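Home Journal Older entries Photos Guestbook Search

February, a little after ten at night

I should be asleep, but my head is still down in the lab with the robot, so I may as well write it out. Our group (we finally have a name, Mollel, after we lost the vote on three better ones) had the long evening slot, and I got to sit at the controls for most of it! The task for our class project sounds like nothing at all. Spoon, mug, done. My little cousins could do it half asleep. But when you have to think about two arms and two grippers all at once, a spoon becomes a very serious piece of equipment, and I caught myself holding my breath every time I closed the fingers. 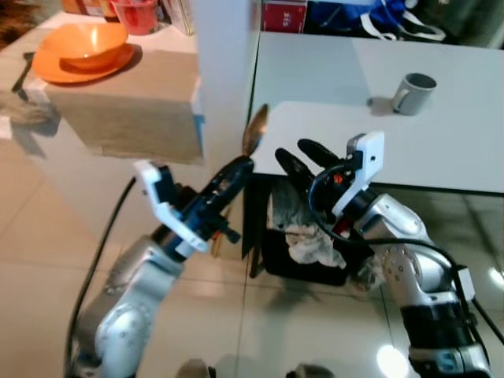 I keep wanting to grab too near the middle of the handle, and then there's so little room to angle the thing over the table. My partner kept telling me to slow down, slow down, and she was right, though I didn't love hearing it for the ninth time. We need 54 good runs before we can hand in our part, and the whole class is supposed to get to 400 between us, so I do understand why everyone is a bit jumpy. Team Vollness is ahead of us. They are very nice about it, and that makes it worse.

I stayed with it through the snack break (somebody saved me two cookies, bless them) and after that I started to feel the rhythm of it a little. You stop looking at your own hands. I still rush when I swing both arms over toward the mug, I know I do, and my shoulders are so sore now you'd think I had been carrying the robot up the stairs.
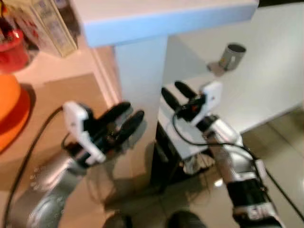 Both arms on the move, gray cup over on the right.

Tomorrow I have to type up our log for the Fudus folder and figure out why run 3116 has the wrong label on it, and I'm pretty sure that one is my fault. I also promised to bring the good tea. Bed now, really, as soon as I find my charger.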